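Bread, week five

Friday, April 3, 2020
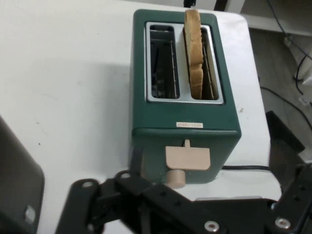 One slice in the green toaster.

I have been baking my own bread since the end of February, when the bakery on our street cut its hours. The first loaves were dense and a little gray. I was using old yeast and not waiting long enough on the second rise.

Orla Brophy lent me her notes, and those helped more than the book I bought. She uses less flour than I did and lets the dough sit overnight in the fridge. I do the same now — mix after dinner, shape in the morning, bake before lunch.

Flour is the hard part. The store had none on Monday, so I split a sack with Brendan Mac Giolla next door. He left my half on the porch and I left his money under the mat.

Yesterday's loaf was the best so far. I swapped in 200 grams of whole wheat and it still rose fine. The crust was thinner than I like, so next time I will leave the lid off for the last stretch.

Rye is next, if I can find any. Kathleen Hanrahan says she has a bag she never opened, and I plan to call her tonight.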